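Sorting the wire drawer, part 4

The offcuts from the Crichton shelf job have lived in a shoebox since March. On Thursday I moved them to the yellow plastic tray, which has steep sides and a glossy finish. Small parts slide to the middle by themselves. The drawback is that the finish marks easily and shows every speck of dust.

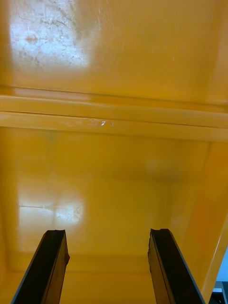
Page last changed: Thursday, 20:30

Fine hairline scratches do no harm in a tray used for wire. I would not polish them out. Polish leaves a film, and the film ends up on the insulation. A damp cloth and a drop of dish soap are enough.

Sorting is by length first, then by gauge. Anything under 20 mm goes out. Pieces up to 127 mm are kept for jumpers, and longer ones are tied. Runs that belong together stay together -- splitting a set to save space costs more time later than it saves.

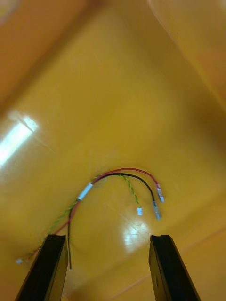
Stiffer wire will hold a bend from storage, so I straighten it by hand before measuring. Pulling it over a table edge is faster but can nick the jacket. Beathag Innes uses a length of dowel for this and I may copy her.

Labels are still undecided. Masking tape dries out and falls off within a year.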